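Bresik planner: questions we keep getting

Last updated May 19, 2025. Maintained by Loretta Mercado, with corrections from Chidubem Chukwu.
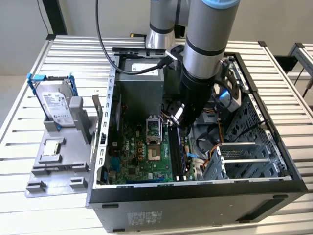 What Bresik does, and what it doesn't

Is Bresik an AI that can take a computer apart?
No. It is a task planner with a motion layer under it. You give it a list of parts, where each should go, and which has to move before which. It works out an order and sends goals to the arm controller. If the list is wrong, the plan is wrong, and it will carry on quite happily.

The sales page says "handles any desktop". Does it?
We didn't write the sales page. We have part models for 40 tower layouts. A tower outside that set needs a new model, and a person has to make it.

Why does it want a fixture?
So that it knows where things are. A processor lying flat in a pocket or a hard drive stood upright in its caddy is an easy target. The same parts in a heap are a different problem, and Bresik doesn't solve it. Anyone who tells you their planner does should be asked for the log files.

Perception

Can I leave out the camera calibration if nothing has moved?
How do you know nothing has moved? Run the check. It takes 98 seconds. Chidubem skipped it once in March and lost an afternoon to an offset he then blamed on the planner.

Does the detector know whether a socket is open or shut?
It gives you a score. We treat a middling score as "don't know" and stop. You can lower the threshold in the settings file, but please don't send us a bug report afterwards.

It reads the label on the drive. Can I trust that?
For sorting, mostly. For anything that ends up in a stock record, no. Small print under workshop lights is hard to read, and the reader would sooner return a wrong digit than an empty field. We have complained about this to Haddad, who maintain that module – so far without result.

Planning and control

Why does the arm stop just above the board?
That is the pre-contact pose. The controller holds there until the force reading settles, then goes down in guarded mode. People ask to have the pause removed because it looks slow in demos. It stays.

Does the planner know about the cable on the tool?
Only as a fat cylinder, which is a poor model of a cable. Plans with a lot of wrist rotation are rejected outright, including a few that would have been fine.

What about loose wires inside the case?
They are not modelled at all. You can draw a keep-out box by hand and we suggest you do.

Is the learned grasp module any better than the scripted one?
On the Vustport test set of 134 picks, the scripted one got 105. The learned one got the same number, failed on different parts and was harder to debug. It is still off by default.

Getting help

What should I send with a bug report?
The plan file, the controller log and the calibration date. A phone video of the arm doing something odd is fun to watch – but we can't replay it.

When is the Koltholm release due?
When the replay tests pass. There is no date, whatever you were told at the trade stand.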